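Der Brief von Avcı lag zwischen einem Möbelprospekt und der Stromabrechnung. Offene Forderung: 2722 Euro, Gläubiger Evell, Ratenkauf, Vertrag gekündigt. Ertuğrul Değirmenci las ihn im Stehen, faltete ihn und steckte ihn in die Jacke. Dann nahm er den Wäschesack und ging hinunter.

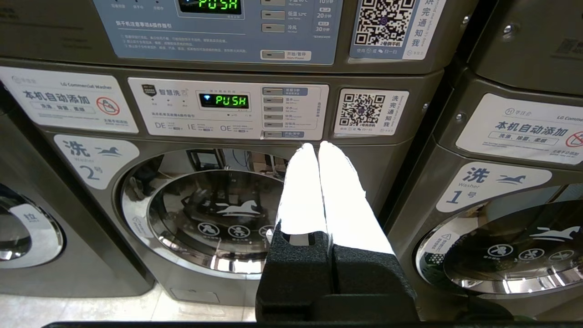 Waschmaschine Nr. 2

Er hatte nie bei Evell gekauft. Er kannte den Namen von Plakaten in Mondby, wo er vor Jahren gewohnt hatte, in einem Haus von 1959 mit dünnen Wänden und einem Briefkasten, dessen Schloss nicht hielt. Der Vertrag lief auf diese Adresse. Das Datum lag zwei Monate nach seinem Auszug.

Am Telefon sagte die Frau von Avcı, er könne in sechs Raten zahlen.

»Ich habe nichts unterschrieben«, sagte Ertuğrul.

»Dann müssen Sie das schriftlich bestreiten.«

»Und bis dahin?«

»Bis dahin steht es drin.«
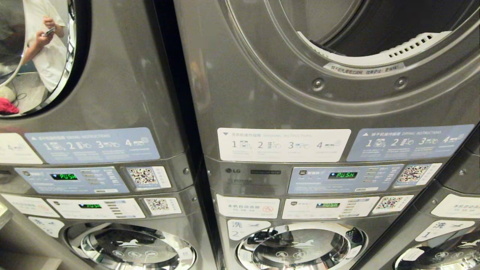

Drin, das hieß in der Auskunft. Die Bank hatte ihm im September den Kredit für die Werkstatt in Hetedport abgelehnt, ohne Begründung, mit freundlichen Grüßen. Er hatte damals gedacht, es liege an seinem Einkommen. Er hatte dem Vermieter der Werkstatt abgesagt und seinem Bruder nichts davon erzählt.

Er schrieb den Widerspruch mit Kugelschreiber auf der Rückseite des Prospekts vor. Name, Geburtsdatum, alte Adresse, neue Adresse. Die Abmeldung aus Mondby würde er beilegen, dazu die Anzeige, sobald er sie hatte. Den Satz mit der Unterschrift strich er dreimal durch und schrieb ihn wieder so hin, wie er zuerst dagestanden hatte. 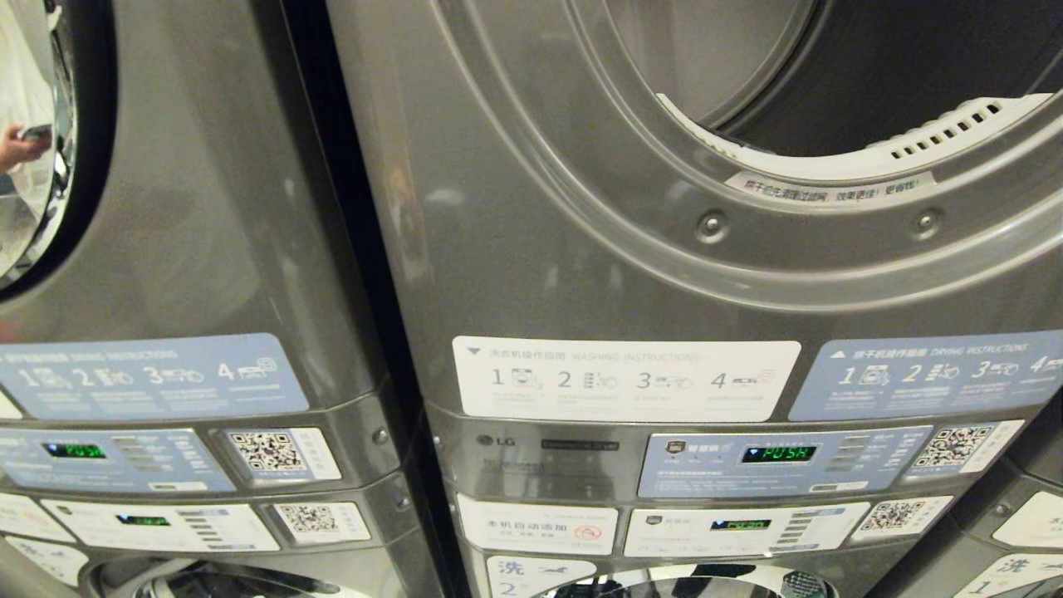

Auf dem Konto waren 2217 Euro. Er rechnete aus, was bliebe, wenn er einfach zahlte, und es blieb nichts, es fehlte sogar etwas. Eine Weile starrte er auf den kleinen weißen Aufkleber unter der Trockneröffnung, auf dem stand, man solle vorher den Filter reinigen, dann trockne es besser und man spare. Er dachte an die erste Rate und daran, dass eine Zahlung wie ein Ja aussehen würde. Er steckte den Prospekt zu dem Brief in die Jacke. Die Post hatte bis achtzehn Uhr offen, und für ein Einschreiben hatte er genug Kleingeld.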